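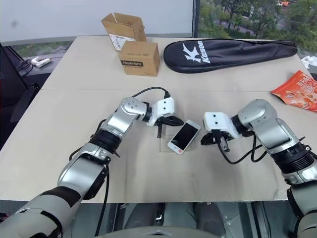 White smartphone on a pale table.

Call for writers: Clemaleck, the July round

Clemaleck is a small group blog about personal writing, hobbies and tabletop games. We are looking for new people to post with us through the summer. You do not need an audience or any published work.

What we ask for
One post every two weeks, between 200 and 3000 words. Diary entries, session write-ups and unfinished stories are all fine. Marta Nazarenko edits for spelling and length only.

What you get
$50 per post, paid when it goes up. You keep all rights and can repost on your own site after a month.

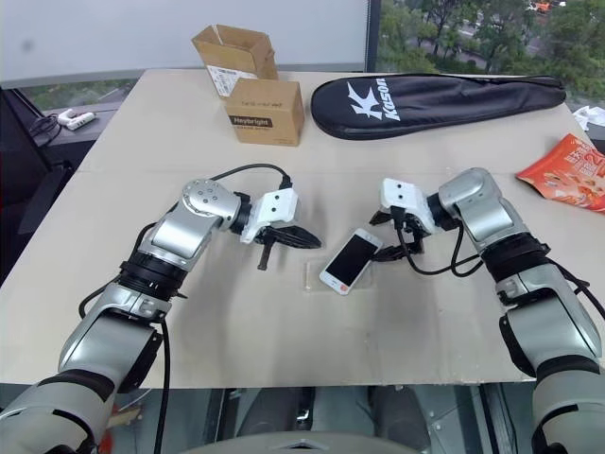
How to apply

Send one sample, finished or not, and a few lines about what you would like to write. Use the contact form and put "Skasance" in the subject line, the name of our series for new writers. Melquiades Alvarado reads everything and replies to all of it, usually in the evening after 7.

Old drafts are welcome. Almost 50 of the posts on the site started that way.

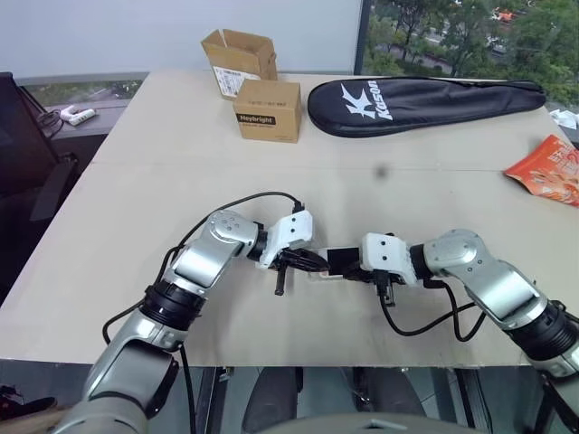

Can I write under a pen name?
Use any name you like on the post. We only need your legal name for payment, and it stays with Marta.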